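Irnmont Student Robotics
Home | Tickets | Build Log | Parts Wiki | Contact

Ticket 37: Left gripper loses tracking when the picture frame gets tilted
Posted 6 July 2018 by Mylene Tiongson

Status: Open, downgraded from "everything is ruined"
Project: Zandico (two-handed handling, summer section)
Hardware: hand-held gripper pair, both tethered
Software: Grukitz recorder, stock settings until I got to it

Problem as first reported

Operator picks up the picture frame with both grippers, tilts it, sets it back down. In playback the right gripper does what it should. The left one follows along until the tilt, then leaps off to the side and comes back a moment later as if it had gone out for a sandwich. The report said "left side haunted." Please don't put that in the summary field. The summary field is searchable, and we now have 4 tickets under "haunted," one of which is about the vending machine.

What I need from a bug report, for next time: which gripper, which part of the motion, and whether you had calibrated that day. "Yes obviously" is not a calibration time.

Attempt 1: Restart the recorder

Closed Grukitz, opened it again, ran the frame task. Left gripper jumped at the tilt. I did this twice so that I could say I had.

Attempt 2: Cable

Swapped the left and right cables at the computer end and changed the labels in the config to match. If the cable or the port was to blame, the trouble should have moved to the right side. It stayed on the left. I then spent a good part of the afternoon on a second problem, which was that I had changed the labels in one config file and the recorder was reading another. The old file is now called config_DO_NOT_USE. Please do not use it.

Cables are back where they started. While I was under there I gave the left one more slack, as it was tugging at the wrist on the way down. No change to the jump, but my wrist is happier.

Attempt 3: Recalibrate

Full calibration with the Zwahlen board, all 7 poses, both grippers. Calibration passed. It also passed when I did it badly on purpose, so I have opened a separate ticket about what "passed" means.

After the good calibration, the resting position of both grippers was better in playback and the jaws met where they should. The jump at the tilt was still there, and looked slightly smaller if you wanted it to.

Attempt 4: Marker mount

Now we get somewhere. The tracking marker on the left gripper could be wiggled with one finger. The mounting screw was in, technically. It had been tightened by somebody with faith in friction. I took it off, cleaned the bracket, put it back with a washer and tightened it properly. The right one was solid, but I gave it the same treatment so they would match.

Ran 50 short pickups with the frame kept upright, no tilt. No jumps on either side. Before the fix, upright pickups would give a small twitch on the left every so often, and I had been filing those under "operator had coffee." My apologies to the operator, who was me.

Attempt 5: Tilt again

With the mount fixed, I put the tilt back in. Slow tilts are clean. Fast tilts still jump, on the left only, and only past a certain angle. So there were two faults wearing one coat: a loose marker, and something else that needs a steep angle to show up.

My guess for the something else is that one of the tracking cameras loses its line to the left marker when the wrist rolls inward, and the recorder fills the gap with optimism. The smoothing setting in Grukitz was at its default. Turning it down made the jump shorter and uglier. Turning it up made the jump disappear, along with most of the actual motion. I put it back at the default – a bad recording that looks bad is more use to us than one that looks nice.

Where things stand

1. Cables and ports: ruled out.
2. Calibration: fine, pending an argument about the word "passed."
3. Left marker mount: was loose, fixed, please check yours before each session.
4. Fast tilt: still open. For now tilt slowly, and keep the left wrist from rolling under.
5. Attachments, for anyone comparing hand positions. The first has the frame upright, the second is from a gripper camera, and the third has the frame tilted:

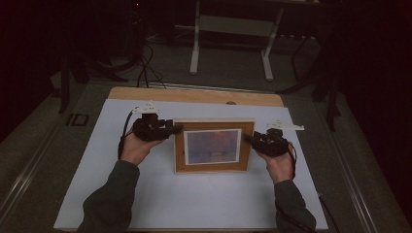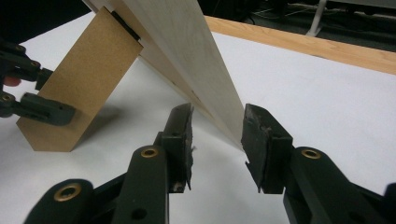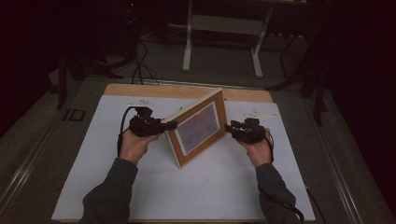 6. Next test: move one tracking camera lower on the left and repeat the fast tilt. I would like a second person for this, as I can't hold two grippers and watch the playback screen, and last time I tried I closed the recorder with my elbow.

Notes for whoever picks this up

Don't squeeze harder when the frame starts to slip. Set it down and take a fresh hold. A hard squeeze turns the grippers in your hands and you'll be chasing a tracking fault that is really a grip fault.

Write down the order of your runs as you go. Grukitz names files by the time the recording was saved, which is fine until you save three of them at the end.

If it's still broken in October we will have new members, and I would like them to inherit a different problem.

Leave this ticket open. The last person who closed it for me wrote "seems ok now" and had not plugged anything in.

Related tickets
Ticket 36: Calibration reports "passed" no matter what
Ticket 31: Recorder reads the wrong config file
Ticket 28: Right jaw slow to close after a long session
Ticket 22: Washers, and where they all went
Ticket 19: Vending machine (haunted)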